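Presupuesto para célula de pick and place: ¿pinza eléctrica o neumática?
Foro > Automatización > Compras y planificación
Página 1 de 1

rmontalvo_ing
Buenas. Tengo que cerrar el presupuesto de una célula pequeña antes de diciembre y me falta decidir la pinza. Aplicación: carga de bandejas con compartimentos, pieza prismática, ciclo poco exigente. El brazo ya está en planta, viene de una línea que se desmontó, y la controladora tiene salidas digitales libres y un puerto serie. Lo que queda por comprar es pinza, dedos, bandejas, vallado y la parte de seguridad.
Tengo dos ofertas. Guvedetti, pinza eléctrica de dos dedos paralelos con carrera regulable. Bultham, neumática de carrera fija, bastante más barata. La diferencia en el papel es grande, pero no sé si estoy comparando lo mismo.

tecno_lerma
No estás comparando lo mismo. A la neumática súmale electroválvula, regulador, filtro, racores, tubo, sensores de posición y la toma de aire si no llega a la célula. Haz la cuenta con todo eso y luego vuelve.

rmontalvo_ing
El aire llega. Hay una bajada a pocos metros. El resto lo acabo de pedir: Bultham me lo pone en 367 euros aparte de la pinza, sin montaje.

Carrasco_V
Con aire en planta y pieza única yo no le daría más vueltas, neumática. Se rompe poco y el repuesto lo tiene cualquier almacén. Las eléctricas económicas llevan la electrónica dentro del cuerpo y cuando falla se cambia entera.

tecno_lerma
Depende de la bandeja. En compartimentos lo que manda es cuánto abren los dedos al bajar. Si la carrera es fija y el dedo abierto ocupa más que el hueco, tocas el separador o la pieza vecina. Con la eléctrica abres lo justo para soltar.

Carrasco_V
Eso se arregla con los dedos, no con la pinza. Dedos finos, punta biselada y listo. He montado neumáticas en bandejas con separadores bajos sin ningún problema.

tecno_lerma
Separadores bajos, de acuerdo. Con separador alto y pieza ajustada al hueco ya me contarás.

rmontalvo_ing
Separador bajo, la pieza sobresale más de la mitad. Pero hay dos formatos de bandeja previstos y el segundo todavía no está congelado. Esa es la parte que me preocupa.

Lucie Paquette
Entonces el dato que falta es el segundo formato, y hasta que no exista cualquier decisión sobre carrera es provisional. Yo lo llevaría así en el presupuesto: partida de pinza con la eléctrica, partida de utillaje con dos juegos de dedos, y una nota que diga que si el segundo formato mantiene el paso del primero se puede bajar a neumática. Es más fácil devolver dinero que pedirlo a mitad de proyecto.
Por otro lado, antes de pedir nada, simula el acceso. Modelo de la pinza, modelo de la bandeja, y mirar todos los huecos, sobre todo los de esquina y los pegados al borde. El borde suele ser más alto que los separadores y es ahí donde choca el cuerpo de la pinza – no el dedo.

Carrasco_V
La simulación cuesta horas de ingeniería. ¿Eso también lo mete en el presupuesto?

Lucie Paquette
Sí, como partida propia. En el último proyecto con Pelletier cargamos 6 horas y evitamos un juego de dedos mal hecho, que salía por 648 euros y con plazo de 7 semanas. El plazo fue lo que convenció a compras.

Carrasco_V
7 semanas por unos dedos me parece un problema de proveedor. Los míos los mecaniza un taller del polígono en unos días.

tecno_lerma
En aluminio y sin tratamiento, supongo. Depende de lo que pida calidad.

rmontalvo_ing
Compras solo admite proveedor homologado, así que el taller queda descartado. Me quedo con lo de la partida propia. ¿Festix para la simulación o algo más serio?

Lucie Paquette
Para accesibilidad te sobra. Para tiempos de ciclo no me fiaría, la cinemática de la controladora no la reproduce bien. Orienta la cámara desde la pinza hacia la bandeja y comprueba el hueco con los dedos abiertos antes de mirar colisiones numéricas. Muchas cosas se ven ahí.

rmontalvo_ing
Montado. Pinza abierta sobre la bandeja con los compartimentos vacíos. Sigo pendiente del segundo formato. 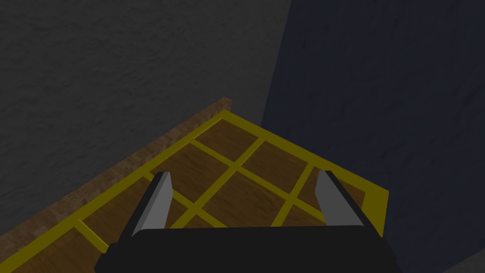 ¿Conviene incluir un segundo juego de dedos en el pedido inicial o esperar a que se defina el otro formato?

Conviene reservar el importe en el presupuesto y retrasar el pedido hasta tener el plano del segundo formato. El primer juego se puede pedir ya con la pinza.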